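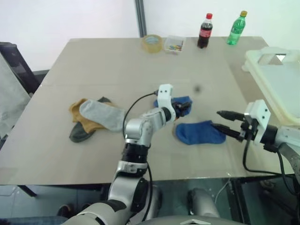

Puesto de calcetines, sección de prenda pequeña. Los dos brazos con los azules.

1/ Llevo desde abril oyendo en la nave que «lo de los brazos ya casi está». Trabajo en la lavandería Lovdale, en prenda pequeña, y como me habéis preguntado varios por privado qué tal con los robots, lo cuento en abierto y así no lo repito. Aviso: no vengo a vender nada ni a quemar nada.

2/ Contexto rápido. Lavamos ropa personal de residencias. Las sábanas y las toallas van por máquina desde hace muchos años y nadie en su sano juicio querría volver atrás. La ropa personal es otra historia, y dentro de la ropa personal lo peor son los calcetines. Salen de la secadora enredados, del revés, con la etiqueta de marcado medio despegada, y cada uno tiene dueño.

3/ La empresa firmó con Keltix un puesto de dos brazos para eso. Coger el calcetín, estirarlo, dejarlo plano, emparejarlo y a la bandeja blanca. En la presentación nos pusieron un vídeo acelerado. A mí los vídeos acelerados me dan mala espina por principio, y lo dije en la reunión, y me miraron como se mira al que pregunta el precio en una boda.

4/ La cifra que se dijo allí fue 467 pares por turno. La apunté en la mano porque no llevaba libreta. Pregunté si eran pares de verdad, de los nuestros, o pares limpios, nuevos y de un solo color. Respuesta: «condiciones representativas». Sigo sin saber qué representan.

5/ Lo que hacemos a mano en un turno normal es 312. Ojo, contando solo los que salen con la etiqueta leída y el par confirmado. Si quitas la lectura de etiqueta sube mucho, claro, y creo que por ahí va el truco de la comparación. No lo puedo demostrar. Pedí el desglose y me dijeron que lo tiene Istgate, que es quien lleva el programa de gestión, y en Istgate me dijeron que lo pidiera a mi empresa.

6/ Dicho esto, que no se me enfade nadie: la parte de coger y tensar la tela la hace mejor de lo que yo esperaba. Una pinza en cada extremo y el calcetín en el aire entre las dos. La primera vez que lo ves te quedas mirando como una tonta. Yo me quedé. Luego te acuerdas de que tienes el carro lleno y se te pasa.

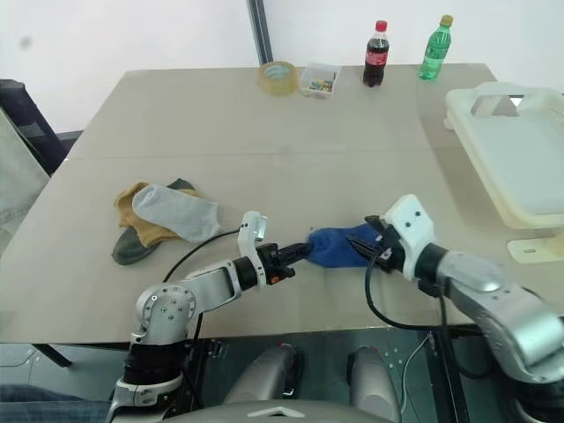
7/ Lo que cambia en el trabajo, que es lo que me preguntabais. Antes el puesto era: tú, una mesa y un montón. Ahora el puesto es: tú, una mesa, un montón, los dos brazos y una pantalla que te pide cosas. La pantalla pide confirmar, pide recolocar, pide separar lo que está solapado. Según el papel que firmamos, eso se llama «supervisión». En mi pueblo se llama darle de comer a la máquina.

8/ Erasto Mwakyusa es el que más horas ha echado en ese puesto. Es con diferencia el más rápido de la sección a mano, reconoce los calcetines de algunos residentes por el talón gastado. Le pregunté qué tal y me dijo literalmente: «Antes acababa cansado de los hombros, ahora acabo cansado de esperar». Que también os digo, lo de los hombros no es poca cosa. Él mismo lo dice.

9/ Esto último hay que reconocerlo y lo pongo en post aparte para que no se pierda. Emparejar de pie, con los brazos adelantados todo el turno, destroza. Tenemos compañeras con bajas por eso. Si los brazos sirven para que una persona de cincuenta y tantos llegue a jubilarse con los hombros enteros, a mí me parece bien y lo firmo. Lo que quiero es que esté por escrito, y de momento en el papel pone «productividad» en cada párrafo y «salud» una vez, al final, con la palabra mal puesta.

10/ Montones. Aquí está mi pega gorda. Tres calcetines echados unos encima de otros, el gris claro arriba, el mostaza debajo, uno oscuro al fondo: para Erasto eso no es ni un problema, mete la mano y ya. Para el puesto nuevo, lo que está solapado nos toca separarlo a nosotros antes. Y en nuestras secadoras TODO sale solapado. Se lo dije al técnico y me contestó que «la distribución de entrada se puede acondicionar». O sea, que alguien los extienda. O sea, yo.

11/ Entonces cuando veáis un gráfico con los pares por turno, preguntad quién ha extendido los calcetines y en qué columna está esa persona. En el nuestro no está en ninguna. Lo miré dos veces.

12/ Me escribe una seguidora que en Radulović, la lavandería grande de la competencia, lo quitaron al poco. He preguntado y la versión que me llega es distinta: que lo pasaron a otra sección. No lo sé. Si alguien trabaja allí y quiere contármelo, tengo los mensajes abiertos y no doy nombres.

13/ Otra cosa que no sale en las presentaciones: la mesa. Nos prometieron zona despejada y norma estricta de cero objetos. Bueno. Al fondo de la mesa hay un rollo de cinta de embalar, una cajita transparente con cositas de colores, una cola y una botella verde. No lo critico, mi mesa es peor. Pero a nosotras nos pusieron un parte por tener una botella de agua junto a la cinta, y me gustaría que la norma fuese la misma en los dos lados de la nave.

14/ Y los ratos de pinza abierta. Hay ratos con la tela en la mano, por así decir, y ratos con la pinza abierta y nada dentro. En un puesto humano eso se llama estar parada y te lo preguntan. En el otro se llama «estado de espera» y tiene un icono. Sé que suena a rabieta. Un poco lo es.

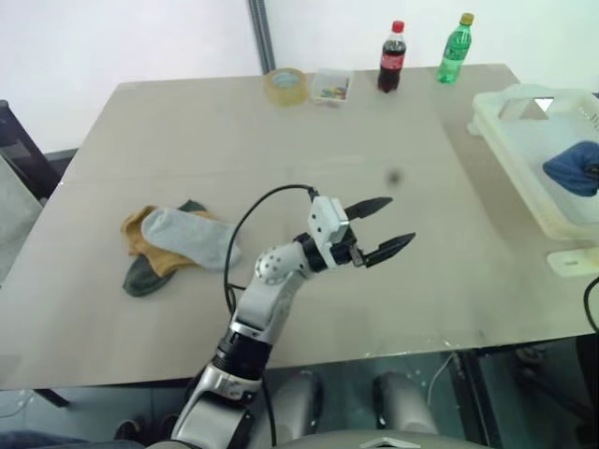

15/ Preguntas que he mandado por escrito a la dirección, por si a alguien le sirven en su empresa:
¿Quién mide, y quién puede ver los datos en bruto?
¿Cuenta como tiempo de trabajo extender y separar la prenda?
¿Qué pasa con la categoría profesional de quien «supervisa»? (ahora mismo, la misma, y con más cosas que hacer)
Si el puesto se para, ¿el objetivo del turno baja o lo absorbemos?

16/ Me dieron un plazo de 30 días para contestar. Está corriendo. La respuesta a la última la conozco ya por experiencia, porque cuando se estropea la calandra lo absorbemos.

17/ Lo de los despidos, que sé que es lo que queréis leer. No ha habido ninguno. Hay 2 contratos de refuerzo que no se han renovado, y la empresa dice que no tiene relación. Puede ser. Los refuerzos a veces no se renuevan y antes no había brazos a los que echarles la culpa. Pero una de esas personas estaba en calcetines, y el hueco no lo ha cubierto el puesto nuevo, lo estamos cubriendo el resto con los carros de siempre.

18/ A los que me decís que soy una ludita: la máquina de doblar toallas la defendí yo en su día contra medio turno. Funcionaba desde la primera semana, hacía una cosa y la hacía entera. Aquí me piden que aplauda por la parte bonita mientras la parte fea la sigue haciendo Erasto, que además ahora tiene que pulsar «aceptar».

19/ Y a los que me decís que esto no va a funcionar jamás: tampoco lo sé. El técnico de Keltix es un chaval majo, escucha, apunta, y cuando le enseñé un calcetín de compresión con el talón dado de sí se lo llevó a un lado y se pasó un buen rato tocándolo. Ojalá lo hubieran mandado a la nave antes de hacer el vídeo. Habrían preguntado por las etiquetas, por ejemplo, que van cosidas por dentro y hay que darle la vuelta al puño para leerlas.

20/ Eso, lo de las etiquetas, es lo que de verdad me preocupa. Un par mal hecho en una tienda es un cambio. En una residencia es un señor que lleva los calcetines de otro y una hija que llama enfadada, y con razón. Esa llamada la coge la compañera de recepción, que tampoco está en ninguna columna del gráfico.

21/ Cuando contesten a las preguntas cuelgo aquí lo que digan, sea lo que sea. Entro a turno, así que no leo respuestas hasta las diez de la noche. Al que ha preguntado por los calcetines desparejados: sí, tenemos una caja, y no, no os voy a decir cómo de grande es.

467 compartidos · 312 comentarios
Utilizamos cookies propias y de terceros para mejorar tu experiencia. Aceptar todas · Configurar · Rechazar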